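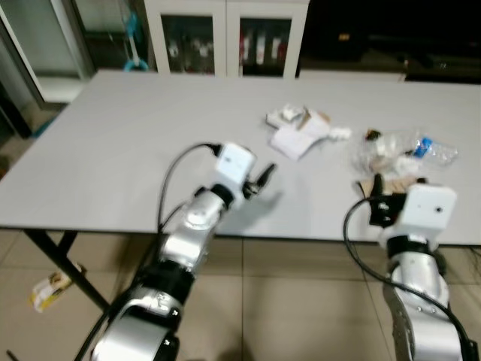
Subletting a shared desk, what is fair to charge?

kutness
I have a lease on a one-room office over a dry cleaner. The rent went up in September and I only use the place mornings. A woman who does bookkeeping wants it from 1 p.m. on. My share of the building's electric last month was 154 dollars, which seems high for one room. How would you split this?

Dinh_88
Check your lease before you talk money. Mine says no sublet without written consent and the landlord does enforce it.

kutness
It says consent "not unreasonably withheld." I sent him a letter and I'm waiting.

ernon
Half and half. Rent, electric, internet. Anything else turns into an argument by spring.

paperclip_mo
Disagree with half. Kutness signed the lease and is on the hook if she walks out. She should get a lower share but pay a deposit. I charged 300 a month plus a 300 deposit for afternoons in a similar room and had no trouble filling it.

ernon
If she pays less she should get less. Is she getting storage? A key? Her name on the door?

kutness
Key yes, one file drawer yes, door no.

Dinh_88
Then I'd go lower than half too. Put 30 days notice in writing for both sides. And ask your insurance agent whether her things are covered, mine weren't.

paperclip_mo
Same here, she needs her own renter's policy. Bookkeepers hold other people's tax papers so get her a drawer that locks.

nonidine
About that electric bill, is the room on its own meter? We had a hallway heater wired to ours for 2 years. The landlord credited us for one of them after a lot of emails.

kutness
No idea. There is a panel in the stairwell with no labels on it.

nonidine
Ask him to label it while he's looking at your sublet letter. I wouldn't agree to split a bill with anyone until you know what's on it.

ernon
Fine, I agree with that part. Still say half.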